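Evening Class in Everyday Chance
Handout for week 2: Expecting things

Right, last week we got as far as counting outcomes and I promised we'd get on to averages. Several of you asked afterwards why I'd spent so long on coins. Coins are easy to argue about, and I wanted the arguing out of the way early!

So, the expected value. It's a poor name. If you roll an ordinary die the expected value is 3.5, and you will never, ever roll a 3.5. What we mean is the long-run average: add up 1 to 6, get 21, share it between the 6 faces. Digby Partington kept on at me in the break about this (quite rightly) and said it ought to be called the "settling value". I like that and I may steal it.

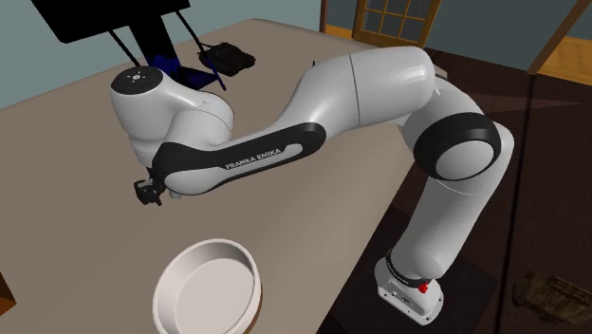

Now try two dice. The totals run from 2 to 12, which makes 11 possible totals, and the mistake everybody makes once is to treat those 11 as equally likely. They aren't. Draw the grid from last week, all 36 squares of it, and shade in the sevens. You'll get a diagonal stripe six squares long. Then shade the twelves and you'll get one lonely corner.

I had a go at this at home with a spreadsheet, 3000 rolls, and the bar chart came out as a lovely tent shape — a bit lumpy on the left-hand side, but a tent. With only 30 rolls it looked like a row of bad teeth. Do both if you've got the patience, and keep the lumpy one, as we'll want it when we talk about spread.
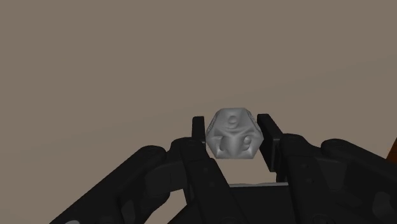 A word about raffles. Say the Grillari café sells tickets at £2 and the only prize is a £50 hamper, with 100 tickets sold. Your expected winnings are 50p a ticket, so on average you're £1.50 down each time. I still buy them (I like hampers).

To try before next time:
1. Find the expected value of a die numbered 1 to 10, all faces equally likely.
2. Work out the chance of two ordinary dice adding up to 5.
3. Change the raffle price so that it's a fair game.

Bring your grids, and a pencil that rubs out.

Comments

Iona Mackay: I get 5.5 for the first one, but I did it by pairing 1 with 10, 2 with 9 and so on. Is that allowed?

Digby Partington: Still voting for settling value. Fair raffle price is 50p, I think?

Iona Mackay: Same here, 50p.

Related
Week 1: Coins, grids and counting
Week 3: Spread, and why the tent is lumpy
Reading list for beginners

Henare Evening Classes | Contact the office | © Henare | Back to top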